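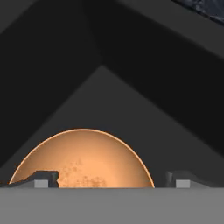
Two cameras, one gripper: speaker notes

Slot is 31 minutes with questions. Room B at Turnside. Check the projector copes with dark images before people come in, as the wrist pictures are mostly dark grey.

Opening

Say what the talk covers. We compared two ways of giving the controller its view in a simulated kitchen: a camera looking out past the fingers, and a fixed camera looking at the sink from the room side. Same white arm, same parallel gripper, same controller (Joltumeck, default settings). All of it is rendered. No results from the real arm today - those are for the June meeting.

Point out on the first slide how much of the bottom strip is taken up by the gripper body. You lose that part of every wrist picture. Also that the left finger covers some of the orange shape and the right one stands clear of it. People tend to assume the wrist view is symmetrical. Leave the slide up while you talk.

The fixed view

Move to the wide shot. Black double sink, wooden bowl in the left basin, produce in the bowl. The gripper is over the right rim, with its fingers close to the red item. From this side you can judge which item the arm is near, but the gripper hides part of the bowl on the right.

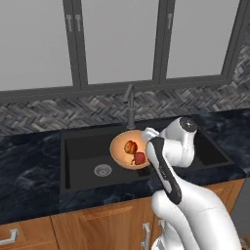 Page last changed: Sat 28 May

Things to say about this view:

- The dark sink against the dark worktop gave the depth estimate trouble. The pale bowl was much easier.
- The arm hides part of the right basin. If your task uses both basins, put the camera on the other side or add a second one.
- Lighting is even and bright. Do not claim anything about shadows from this set.

Numbers

We ran 1322 trials in all. Of these, 208 were thrown out for a bad start position. Give both figures early, someone always asks. The split by camera is in the handout, so do not read it out.

The wrist view

Both fingers are in view the whole time, which helps with the last part of the approach. The weak point is judging what is in the bowl. From steeply above, the marks inside come out as brownish speckles and blotches, and the rest is smooth orange.
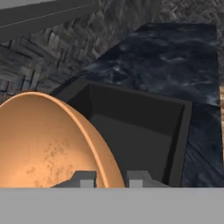

Wrist view: bowl at left, dark open box to its right, fingers at the bottom.

Mention that the bowl overlaps the corner of the box here. The Girley detector we tried first handled overlaps like this badly, and we swapped it for the Thammasiri one halfway through. Say so plainly - it means the early and late trials should not be pooled.

If time is short, skip the detector part and go to the slide on finger width. Wider fingers hide more of the wrist view. We kept the narrow pair for everything shown today.

Questions likely to come up: why not use both cameras together (we will, in June), and whether the settings files can be shared (yes, ask at the end).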